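Recyclability claims on packaging – label inspection checklist, with comments
May 23, 2019
By Amparo Sotelo

Scope: retail packs carrying a recycling symbol, a resin code or the word "recyclable" anywhere on the outer surface. Applies to the Vevari and Derese lines. Tusulwood is covered by its own sheet until the new cartons are released in November. Mark each item Pass, Fail or Open. An item left blank is treated as Fail.

1. Claim wording matches the approved text, word for word.
Pass. Vevari front and side panels agree with the approved text. "Please recycle" has been removed from the Derese lid.

2. Claim states which part of the pack it covers.
Fail, Derese. The tray and the film are different materials, but the claim reads as if it covers both. Suggested wording: "Tray only – discard film."

3. Qualifying statement is present where collection is limited.
Pass. Both lines carry the statement that facilities may not exist in the buyer's area.

4. Qualifying statement is next to the claim, on the same panel.
Fail, Vevari 12-count. The claim is on the front and the qualifier is on the base. A shopper would have to turn the box over to find it. The smaller box is correct.

5. Qualifying statement is readable at the printed size.
Open. Proof copies are clear at 100 percent. Production copies were not in the sample set.
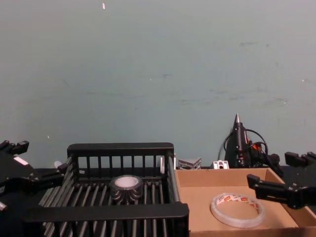
6. Resin code is correct and is not used as a claim.
Pass with comment. The code is molded into the base in both lines. On the Derese sleeve it is printed again, large, beside the product name. A code in that position is likely to be read as a recycling claim and should go back to the base only.

7. Percentage claims give their basis.
Fail, Derese. "100% recyclable" has no basis stated and conflicts with item 2. Remove.

8. Recycled content and recyclability are kept apart.
Pass. Vevari gives recycled content on the back panel under its own heading.

9. Supporting file exists for each claim and names the person responsible.
Open. The Vevari file is complete. The Derese file has the supplier letter but no sorting test. Sosbridge has been asked for the test report and the date of the trial run.

10. Test samples match the pack now on sale.
Open. The Sosbridge trial used 400 trays without labels. The tray on sale has a full wrap label, and a wrap label can change how an optical sorter reads the pack. Request a repeat with the label applied, or a written statement from the sorter operator that the result carries over.

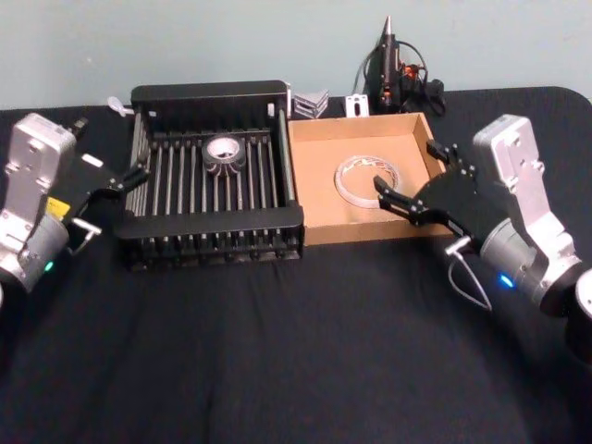
11. Small or light parts have been assessed separately.
Fail, Vevari. The cap comes off in normal use and has no entry in the file. Parts below the screen size at a sorting plant can drop out with the residue, whatever they are made of. Add the cap to the test request under item 9.

12. Website and store display text match the pack.
Fail, both lines. The product pages still use the older text with no qualifier. The pack and the page are read together in a complaint, so a corrected pack does not close this item.

13. Old stock is accounted for.
Open. Need the quantity and location of sleeves printed before the wording change. Over-stickering is acceptable if the sticker covers the whole claim and does not lift at the corners.

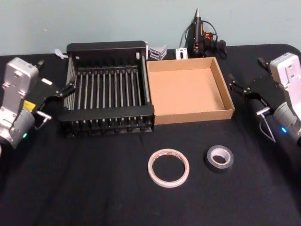

Tabletop with black covering, rack in place.

14. Complaint log checked for claims on this subject.
Pass. There were 3 entries, all on Derese, all asking whether the film goes in the bin with the tray. See item 2.

Actions
Items 2, 4, 7 and 12 – artwork and web text to be corrected before the next print order is placed.
Items 9, 10 and 11 – one combined request to Sosbridge. Do not send separately.
Items 5 and 13 – warehouse to supply production copies and a stock list.
Item 6 – artwork change, can go with the Derese sleeve correction.

Reinspect both lines on receipt of new proofs. Use this sheet again and keep the item numbers unchanged.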